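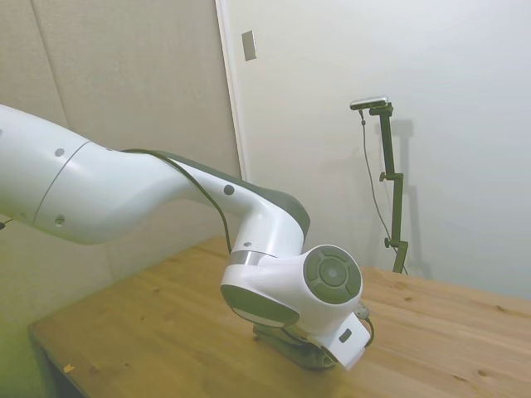
*Arm low over the table, stand camera at the far edge.*

11 July 2020. Heniseo cell, cable and finger check before the Uto towel runs.

Went over the hand cable first. It needs enough slack for the wrist to turn all the way without pulling on the connector. Moved the lower tie up 2 cm and left the upper one alone. Finger screws checked with the small driver, one was a quarter turn loose. Homed the gripper, ran 5 open/close cycles, no fault in the log.
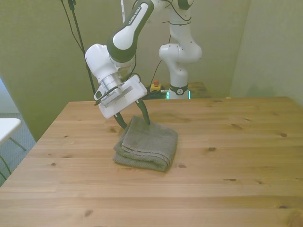 *Fingers at the rear edge of the folded towel. Second arm behind.*

Force limit is still the May value. If the fingers start to slip on thicker folds, change the pads before touching the limit. Orberg pads are in the top drawer, 19 left.

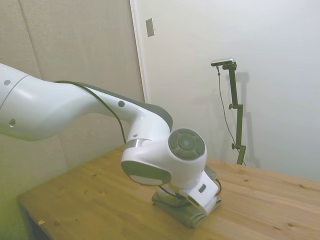 Table height offset is next. The saved value is from before the Bhuiyan base plate went on and I don't trust it. With the hand down on the folded cloth like this, the fingers press into the layers, so a small error in height can hide in the fabric. Do the touch-off on bare wood, then repeat on the cloth and write down both.

Next full check at 4000 cycles. Log the count at shutdown.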